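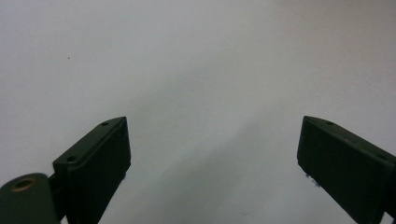 A plain, pale surface in the assembly room at Tokside.

Open afternoon at Tokside, 26 April 2024

Tokside makes small brackets and housings for other firms and opens its doors twice a year. Ten of us went this time. Naima Erraji met us at the side entrance and took us straight through to assembly.

The company moved into the building in June and has 43 people on the payroll. Most of the work in this room is short runs — 105 pieces was the order going through that afternoon, for Jolura. Erraji said surfaces are kept white so that a dropped screw shows up. They get wiped down at every shift change.

Hatem Mahrous went over how brackets and plates are stacked into a unit. He likes to hold a finished stack up off the surface and look at it from underneath, where a plate out of line is easiest to spot. The dark parts are harder on the eyes, he said, and he would like better lamps.

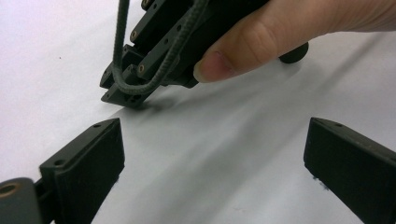 Stores and packing

The stores are across the yard. Bouchra Alaoui runs them and keeps almost 700 bins, labeled by customer and then by length. Cartons are still folded by hand. We had coffee in the packing room and left by the front gate. Parking is tight, so use the lot behind the Fahmy building.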